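### 4.2 The planner, and where it waits

I wrote the first task planner as one long script and regretted it within a fortnight. Kazimír Hájek talked me into splitting it in two: a slow layer that picks the next object, and a fast layer that runs at 200 Hz and only cares about getting the gripper there without hitting anything. We call the pair Catau (the name stuck before anyone could object!). Every object on the table is a node, and every node carries a pose and a confidence score.
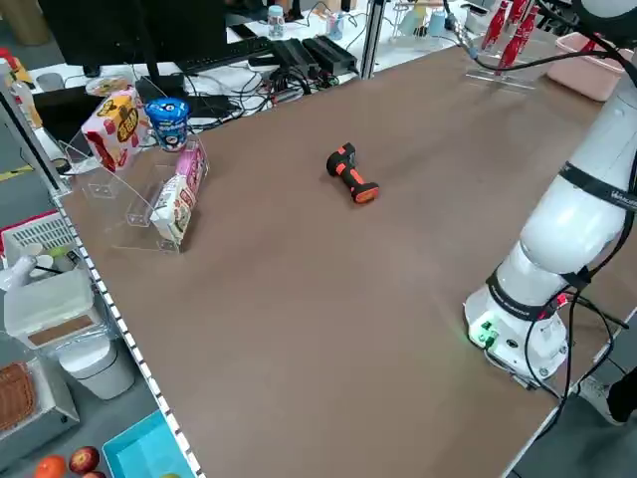
**Figure 3.** Workspace with one arm, the handheld object near the middle of the table and the stepped acrylic stand.

Clear acrylic gave us far more bother than I'd expected. Depth readings go straight through it, so our early shelf heights were nonsense, and Zerrin Coşkun ended up fitting the shelf planes by hand from colour edges alone. With her planes in place, the slow layer accepts a grasp only if two views agree on it. If they don't, it waits 90 ms and asks again. 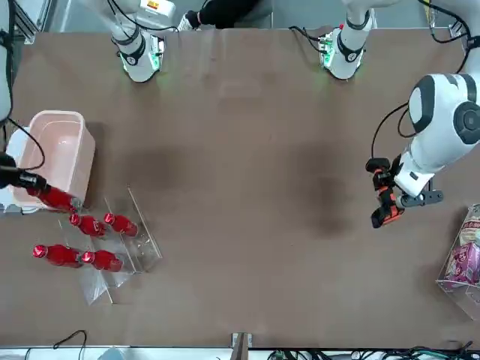
The wait sounds tiny, but it adds up when both arms want the same bit of air. Our fix is a plain lock: whichever arm claims a region first keeps it until its gripper has left, and the other one hovers. Fadime Aksoy tried something cleverer with shared time windows, and it did plan shorter paths, but I could never work out why it had stopped when it stopped, so we went back to the lock.

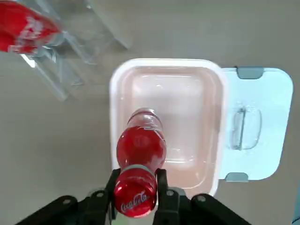 Placing uses the wrist view only. We estimate the container rim, shrink it by a safety margin and aim for the middle of what's left. I logged 196 placement plans this way in November, and the margin is the one parameter I still set by hand.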